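Home | Stories | Archive | About

Plondodlow

Print this story | E-mail this story

Morag Cruickshank started her shift at 5 with the tray turned a little off square. The list called for that. She took the two handles, closed the gripper, and the yellow arm on her screen came down toward the pegs. 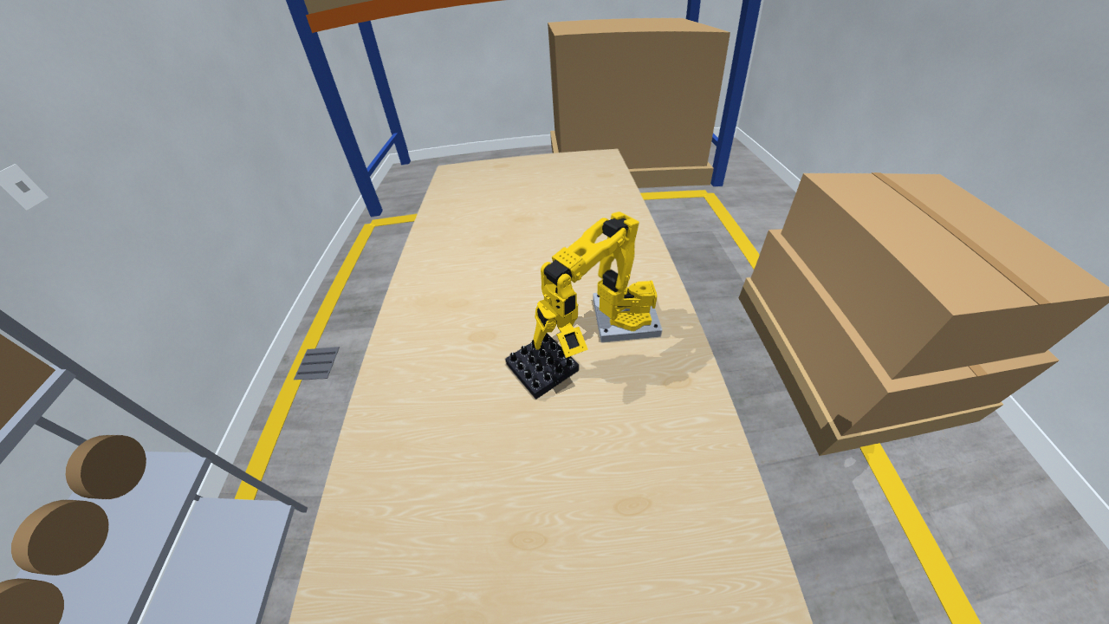
The room was built in software at Rillmont, and she had never met whoever put the cartons in it. She had been in it since July. Each run was saved with her initials and a grade, and the system they called Jostano learned from the saved ones.

"How many?" Agnes Swanson asked from the next desk.

"378."

"They want 539."

"I know what they want." 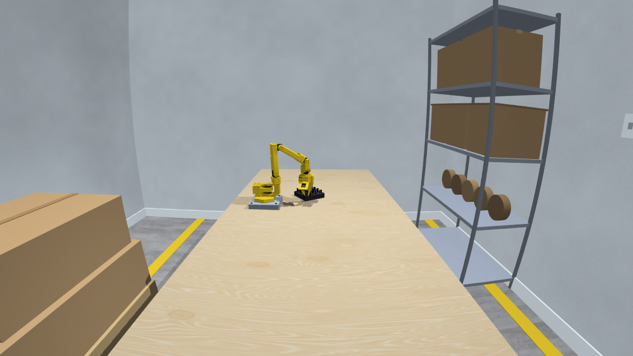 Agnes watched over the top of her cup. She had done the job before Morag and now she did the grading. She said the early runs were too clean. A learner that only saw good reaches had no idea what to do after a bad one.

"So be clumsy," Agnes said.

Morag tried. It was harder than she expected. Her hands corrected before she could stop them.

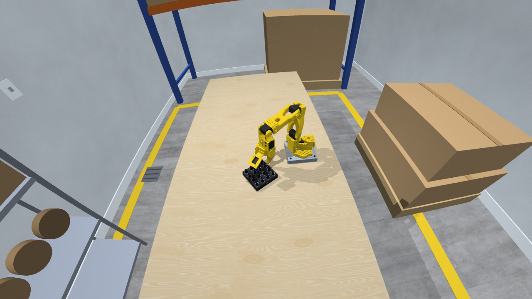 She looked away at the wall clock and moved the handles without watching. When she looked back she was off to one side, and she had to find her way in again from there. She saved it. Agnes opened the file and played it twice.

"Good," she said. "Do me 9 more like that."

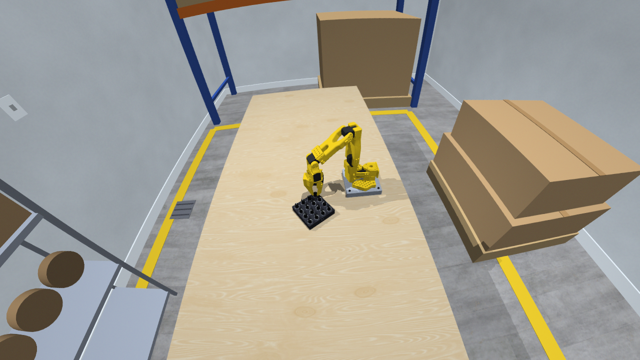 The Second Week

Jostano made its first reach alone at noon. It stopped short and waited, the way Morag did.

9 comments | 5 shares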